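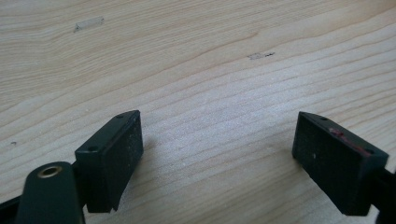 Following a singer or actor on Hurodby is easiest when you set up your fan profile properly at the start, so do make yourself a cup of tea and give it a few minutes. The first thing the app asks for is a backdrop, the strip that sits behind the names of your favourite stars. Busy concert shots make the lettering hard to read, and something pale with a gentle pattern, like wavy wood grain, works beautifully – the names stand out and you still have a bit of character on the page!

Setting up your star list

1. Open Hurodby and tap Profile, then Stars I Follow.
2. Type in a name. Zarker, our search helper, will offer up to 7 matches, and it copes quite happily with stage names and nicknames.
3. Tap the heart beside the right person. You can follow 117 stars on a free account (and if you fill that up, we do admire your dedication).
4. Drag your top 2 to the head of the list. Their news, outfits and award nights will always come first.

Note: Bands and their members are listed separately, so following the group won't bring you a singer's solo news.

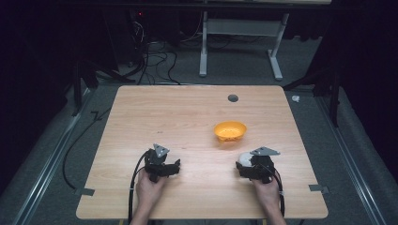 Fig. 2. Both hands at the table, one gripper in each.

Choosing your alerts

5. Go to Alerts and pick Daily, Weekly or Big News Only. Daily can bring around 20 messages in awards season, so Weekly is a kinder choice for most people.
6. Switch on Guloso if you enjoy red carpet fashion round-ups.
7. Tap Save before you leave the page.

Caution: Clearing your star list also removes your saved interviews, and we can't bring them back for you.

The Ismail theme will join the backdrop menu in November.

Page last updated October 10, 2020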